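Eligibility appeals: who carries the burden of proof?
Reading time: 2 min

tarn_end
The Monthorpe league rewrote its eligibility rules in December. Under clause 13 a player refused registration has two weeks to appeal and must show that the refusal was unreasonable. I think that is the wrong way round. The league holds the file, so the league should prove its case.

offside_clerk
Disagree. A members' association sets its own entry terms. The appellant is asking for a decision to be overturned and carries the burden, as in most private appeals.

tarn_end
Most, perhaps. Wernport has the league prove the facts and the player argue the remedy. It has 2,152 registered players and the system copes. 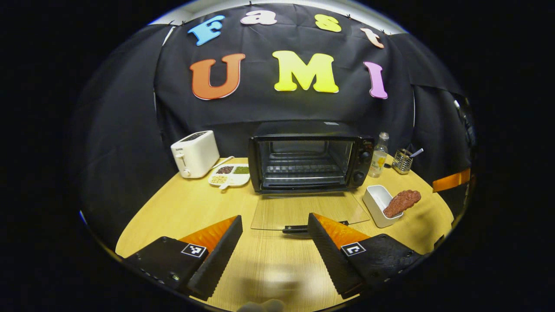
Foam lettering behind a toaster on the table.

kerb_weight
You are both skipping the deposit. Monthorpe asks for 2,000 up front, refunded only if the appeal succeeds. Whoever has the burden, few amateurs will get as far as a hearing.

offside_clerk
The panel can waive it under 13(2).

kerb_weight
"May" waive, with no test given. I would challenge that before the burden point.

Last updated: 2023-01-14

Comments

lowgate: Does clause 13 cover transfers as well, or only new registrations?

tarn_end: New registrations only. Transfers have a separate schedule.

pm_rules: Still with offside_clerk on the burden. The deposit is too high.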